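4.2 The open day as an informal study

We had not planned to collect anything at the open day. The idea was simply to let people from the neighborhood, and the families of our own staff, come in and see what the Pleteo simulator does, since most of them had only ever heard us talk about it over dinner. Marilou Ignacio, who had taken on the planning in October of the year before, felt strongly that visitors should be allowed to touch the controls and make a mess, and she was right. What they did with that freedom has shaped the rest of this section, and we are grateful to every one of them for their patience with our sign-up sheet.

There were 13 visitor sessions, each lasting as long as the people in it cared to stay. We ran two stations side by side. At the first, visitors steered the simulated arm themselves with a hand controller. At the second, they picked an object by name and watched our planner, Kobzar, go after it, and they could stop it at any point by pressing the space bar. The space bar turned out to be very popular (with the younger visitors especially), and we have left those deliberate stops in the log, marked as such. In all, the two stations produced 1,788 attempts at reaching for or grasping an object, counting the ones that were given up halfway.

The objects came from the Sarach set, which we have used throughout this paper, and were dropped onto the table from a small height at the start of every attempt. We did not tidy them afterward. A bowl that came to rest on its side stayed on its side, and visitors seemed to enjoy this more than the neat rows we use in our regular tests. Several of them asked whether we had arranged things badly on purpose, and we had to explain – more than once, and with some pride – that the physics engine had done it for us.

Before each attempt at the second station, we asked visitors to guess which object the arm would find hardest. Their guesses leaned heavily toward whatever was biggest or had the most going on, and our own worries were elsewhere. Figure 2 is a good case for talking this over. Most people would point to the roller skate, with its laces and wheels, but a high-top boot offers a collar, a tongue and a pull loop, and Kobzar treats each of those as a possible place to hold. The small dark bottle near the rim of the table gives it much less to work with, and a poor approach there can send the object over the side. The black bowl brings a different kind of trouble, as its smooth inside has hardly any shading for the depth estimator to use. We have since added a short talk about this to the visitor script, together with a printed card from the Dedadico teaching kit, and we would warmly suggest that other groups ask for guesses too. It costs nothing, it gets shy visitors talking, and it told us a good deal about what people expect a machine to find easy.

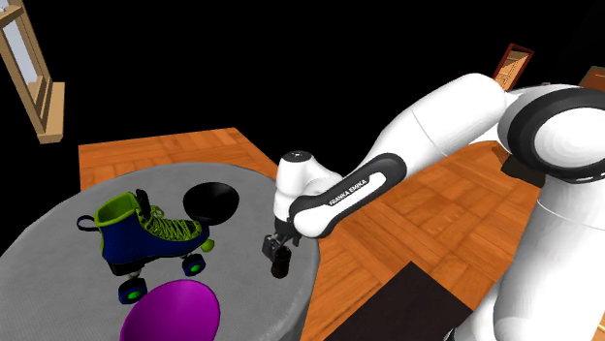 Figure 2. The arm at the bottle, with the skate and bowls on the table.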